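4. Hanging the sock clips on the Bidska rail

If you've come straight from part 3 your rail should be standing up by itself with the dowel across the top and the board underneath. If it wobbles, go back and do the feet again before you hang anything on it. I skipped that the first time and had the whole lot over when I reached for a mug.

This part covers the little cloud hanger, the six clips and getting three pairs of socks up. It takes me no time at all now, but give yourself a quarter of an hour for the first go, with a decent light on. The clips are fiddly little things!

What you need

The rail from part 3 (my dowel is 1000 mm long, the shorter one works too)
The cloud hanger with its wire hook
Six metal clips
A roll of blue tape, any sort that peels off clean
Socks, ankle length to begin with

Fixing the hanger

1. Find the middle of the dowel and put a pencil mark on it. I measure with a bit of string folded in half, my tape measure lives at Hülya Eren's house these days and I've stopped asking.

2. Hook the wire over the dowel at the mark. The straight side of the cloud goes at the bottom and the bumpy side at the top.

3. Wrap tape over the hook and right round the dowel a few times. Pull it snug. Without tape the hanger slides along whenever you tug a sock, and it spins as well, so you end up chasing your own clips.

Note: don't tape lower down the wire. The hanger wants to swing a bit. If it's held stiff, all the pulling goes into the plastic.

4. Put the clips on, three to the left and three to the right, leaving a gap in the middle. Hang each one by its own little metal hook and give it a gentle pull downwards to check it's gone home.

Caution: the cream bar is plastic and the loops along it are only moulded on. Don't force a clip hook that won't go. Turn it round and try from the other side. Eduardo Macaraeg wrote to me after the first version of this guide to say he'd snapped one clean off by leaning on it, and I had to admit I'd done exactly the same with my old hanger, the Gorel one.

Laying out and pegging up

5. Lay your socks flat on the board before you hang a single one. Pairs together, toes towards you. They don't have to be in a ruler-straight line and it's fine if one sits partly over its partner – you only want to be able to see what goes with what.

6. Start at one end and work along. Pick up a sock by the cuff, squeeze the clip open with your other hand, slide the edge in and let go. One clip to a sock.

Some views of the clips and socks, with the laid-out pairs first. 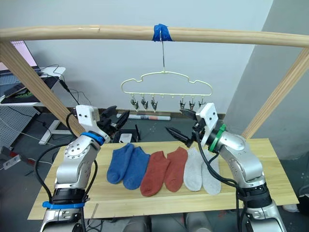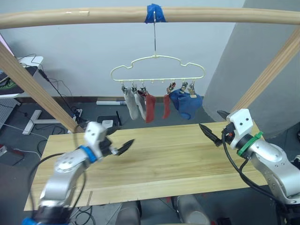
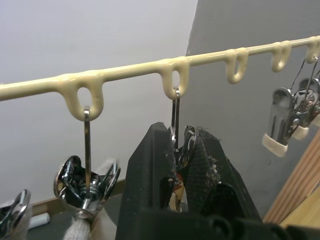
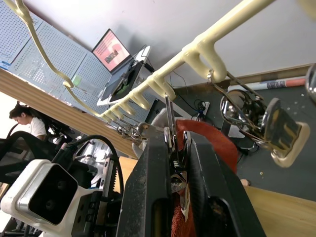 7. Steady the clip while you work it. Take hold of the metal, squeeze, feed the cuff in, and don't let the clip swing about. If you just chase it with the sock you'll be there all evening. Left-handers, swap everything over. Eylül Karakaya is left-handed and starts from the right-hand end, and she's faster at it than I am.

8. Keep pairs next to each other. I do it by colour, and I leave the thickest pair until last so my hands aren't bumping into it while I'm doing the others. Fluffy socks need a proper bite of fabric in the clip or they creep out. With thin ones a narrow strip of cuff is plenty.

9. Straighten each sock with a light stroke downwards, cuff to toe. A sock that's gone up in a lump will stay in a lump, and the inside of the lump is always the last bit to dry. If it's really scrunched, take it down and start that one again, it's quicker than picking at it in mid-air.

Note on weight: I keep the whole hanger under 300 g, socks included. That's my own rule from weighing things on the kitchen scales, there's nothing printed on mine. Ankle socks straight from a good spin are no bother. Walking socks are another matter, and for those I use the Nicholas airer from part 6 and spread them over two bars.

Note on dripping: the board is pale bare wood and it marks. If you've hand-washed anything, roll it in a towel and press hard before it goes up. I keep an old hand towel folded nearby for this and it lives with the rail now. Don't leave a soaking towel lying on the board overnight either, I have a lovely grey tide line to show for it.

If it goes wrong

The hanger tips to one side. You've probably loaded one end first with something heavy. Swap a thick sock to the other end, or fill in from both ends towards the middle.

A clip won't open. Have a look at the spring, there's often fluff wound round it. Pick it out with a pin. I've tried oil and can't recommend it, I had a brown spot on a white school sock and a very cross school-sock owner.

The clips leave dents in the cuff. They do, a bit. Clip the toe instead if it bothers you, though I find the cuff then takes longer to dry. Umut Dağdelen clips his through a scrap of cotton and says that cures it. Too much faff for me, but he does have nicer socks.

The tape has gone gummy. Time for a new bit. Peel it off slowly, wipe the dowel with a damp cloth, let it dry and wrap again. I do mine in December when I have the rail in pieces to move it nearer the radiator, and never less than 1000 mm from the heater itself with anything hanging on it.

You've got more than three pairs. A second cloud hanger will go on the same dowel if you leave a good hand's width between the two. Poul Overgaard has three on his, on a longer dowel, and it looks like a fairground ride. Check your feet are tight before you copy him.

Taking down

Open the clip fully before you pull. I know, I know, but it's so tempting to yank them all off in one go, and that's how you stretch a cuff or ping a clip behind the washing machine. Pair the socks as they come off and leave the clips on the hanger ready for next time.

To put the whole thing away, lift the clips off, drop them in a jar and store the cloud flat. The Lidell shelf in part 5 has a slot it fits in nicely, wire hook and all, as long as you put it in bumpy side first.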